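Garnside Transit
Uniform Program: progress report for November
To: Lerato Makhubela, Operations
From: Sumeya Tefera, Uniforms and Stores

Where we are

The new operator uniform is in wear at two depots, Sarkasgate and Prasertsri. The remaining depots are still in the old green, which has faded at such different rates that no two drivers can be said to match. Money is on plan. The calendar is not, and I will get to that.

Wear trial

Sixteen operators took part. Nine liked the new trousers, which I am told is a strong result for trousers. The main complaint was the rear pocket flap, which catches on the seat belt anchor every time a driver stands up. Our supplier, Cleltarel, first described the flap as a heritage detail. It has since agreed to remove it at no charge.

The polo shirt did well. The tie did not. Under the current wording it is "required with the long-sleeve shirt except where impractical," and the trial group found it impractical everywhere. I would like your permission to make it optional and save us all the correspondence.

Maternity and alternate sizes

Wanpen Somboon rewrote the maternity section from scratch. The old one allowed a single smock, to be requested in writing, with delivery in 8 weeks. The new one lists a tunic, two styles of trousers and a cardigan, and the stores counter can hand them over the same day. Petite and tall cuts are on order. The tall samples arrived in November and were petite.

Headgear

The cap stays. Chaiwat Klinhom collected opinions on the brim, and I have filed them where they can do no harm. The winter knit cap is approved in navy only, with the badge centered over the nose. Ball caps from sports teams remain unapproved, including after wins.

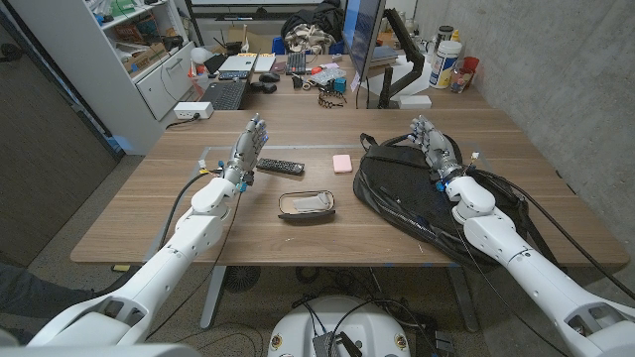
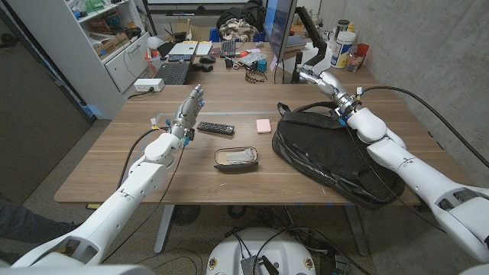 Two white arms over a wooden table.

Late items

Outer jackets are 2 months behind. Cleltarel blames the zipper mill, and the zipper mill has stopped answering the phone. Chalerm Thongsuk has found enough old-pattern jackets to cover new hires until the delivery comes in. They are warm, they are ugly, and the reflective tape still passes inspection.

Decisions needed from you

Tie optional, yes or no.
Approval to pay for name badges out of this year's money. The quote expires at the end of the month.
A ruling on whether shorts may be worn with the cardigan. I have views but would prefer to hear yours first.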